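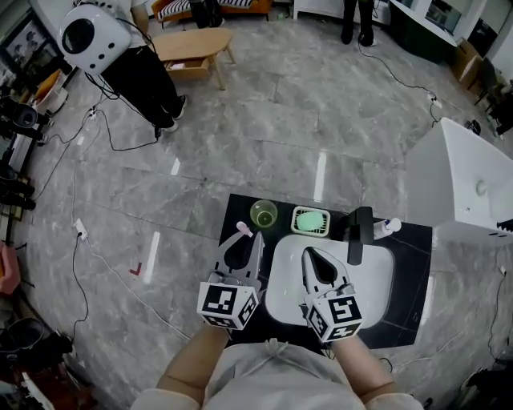

Page last changed: November

About Arkumen

Arkumen plans and costs equipment for groups that collect manipulation data with hand-held grippers. We do not manufacture hardware and we take no commission from suppliers. Clients receive a purchase schedule, a spares list and a floor plan.

Ghazal Zarei runs equipment planning. Halfdan Hafstein handles freight, customs and warranty claims. Shahab Rahimi prepares the budgets and is the person to contact about quotes.

How we budget

The unit of cost is the station: one operator, one pair of grippers with marker cubes, and a furnished work area. Household fixtures go in as their own line. A countertop with a basin and faucet costs little beside the grippers, but it is awkward to relocate -- settle its position before ordering power strips and cable.

Our current allowance for consumables and small props is $2331 per station. Soap, cups and bottles are charged here. Replacement marker cubes are carried under spares, at 2 sets per station. Freight to the Fendby store is quoted separately.

Lease or purchase

We recommend purchase where planned utilisation is above 66 per cent of available hours. Below that, the Tendley lease schedule applies, reviewed each November. Cheques and electronic transfers are accepted; deposits are due with the signed order.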